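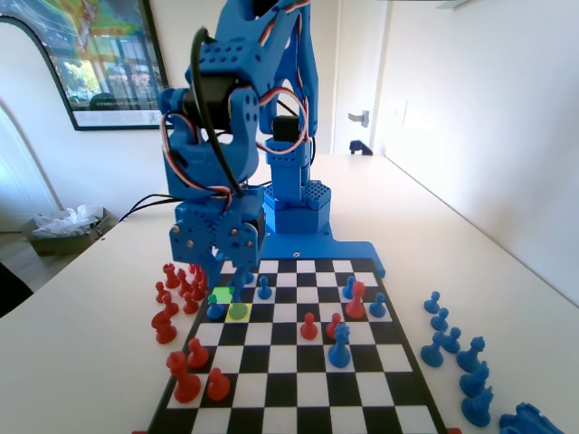

**Do I need to register a cat that never goes outdoors?**
Yes. Council registration applies to all cats over 3 months of age, including those kept indoors. Renewals fall due each October.

**How do I update a microchip record after moving house?**
Log in to the Nimia register with the chip number and the email address on file. If the animal came from a previous owner, that owner must release the record first. Changes normally appear within 7 days. The vet clinic's records are separate and are not updated automatically.

**The scanner at Plundska did not find a chip. What now?**
Chips can migrate towards the shoulder or foreleg. Ask for a full-body scan before having a second chip implanted. If two chips are present, both numbers should be recorded.

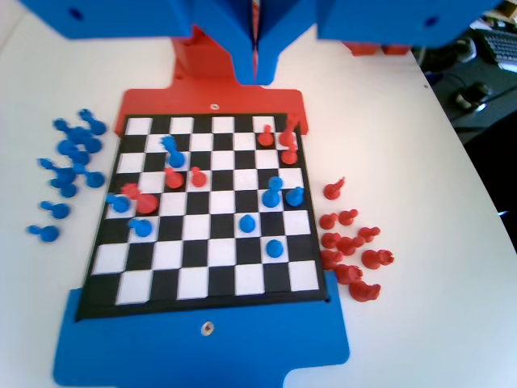
*Chessboard on its red and blue base.*

**Can a microchip be used to track a lost pet?**
No. It has no battery and no GPS. It returns a number when a scanner passes over it.

**Is a collar tag still required?**
Dogs must wear one in public places. Engrave a mobile number; the pet's name is optional.

**Which form do I use for a deceased pet?**
Form 847, lodged online or at the Ledesma counter. Part-year refunds are not paid on concession registrations.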